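Help pages > Hand-held grippers > Collecting

Two grippers, one office, and my left-hand examples come out worse than my right. Any ideas?

Asked in May, 2 answers

Hello everyone, first proper question from me, so please be gentle! I've been reading this site for months and have pinched so many good ideas from it that I feel I ought to have brought a cake.

We are a small group at Toreck, gathering examples for a learning system that will one day (we hope) do simple tidying jobs on an office desk. We do it all with hand-held grippers, one in each hand, with a camera on each. I wear a head strap with a camera on it as well, so that we have a view of what I was looking at. A session is 16 takes and then a cup of tea.

My trouble is that the left gripper's takes get thrown out far more often. In the last session 6 were rejected, and 4 of those were put down to the left hand losing its position halfway through. The right hand hardly ever does it. I have swapped the cameras over, I have swapped the grippers over, and it still follows the left hand, so I'm beginning to think it's me. This is how I tend to hold it while I'm getting settled, leaning over it with the window behind the desk. 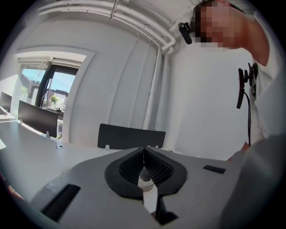
Wesex Desk Tasks Team

I should say I am right-handed, and that I get a bit hunched when I concentrate — my colleagues have mentioned it. Would you change the room, the way I stand, or the settings? I'd rather not throw away what we have already if it can be rescued. Thank you so much in advance for any thoughts at all.

Answer 1 (accepted)

Welcome! You'd be surprised how many of us have been through the very same thing, and swapping the kit over was the right place to begin, so well done for that.

My money is on what the left camera gets to look at. It needs plenty of fixed things to hold on to, such as corners, pipes, window edges and desk legs. If you lean right over it, a good part of what it sees is your shirt and your sleeve, and those move when you do. Bright window in the same view? Harder again.

When we set up at Bresturville I spent a whole afternoon doing nothing but lifting the grippers and looking back at what each one had seen. The takes that worked had lots of room in them, with ceiling, far wall and desks all in view, and the other gripper's square marker showing now and again too. I was quite happy with views like the one I've put in here, even with an arm in it.

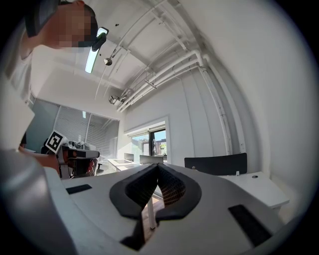

Tymoshchuk

So, things I would try, in the order I'd try them. Stand up straighter and let your elbows come away from your sides a little. Start every take with a slow look round the room, both hands, before you go near the desk. Then turn so the window is off to one side. Change one thing per session, or you'll never know which of them did it (I speak from bitter experience, and a notebook full of crossings-out).

As for the old takes, keep them! If the position only went astray near the end, you can often trim to the good part and label it as a short example. Ours went back in that way and did no harm that I could see.

Do come back and say how you get on.

Answer 2

had this, was a loose mount on mine. check the screws. also try lowering the blind a bit

Comment from the asker: Thank you both! Screws are all tight, I'm afraid, but I did one session standing up straight with the slow look round first, and only 2 were thrown out. Will try turning away from the window next — it means moving a desk, so I shall have to ask nicely.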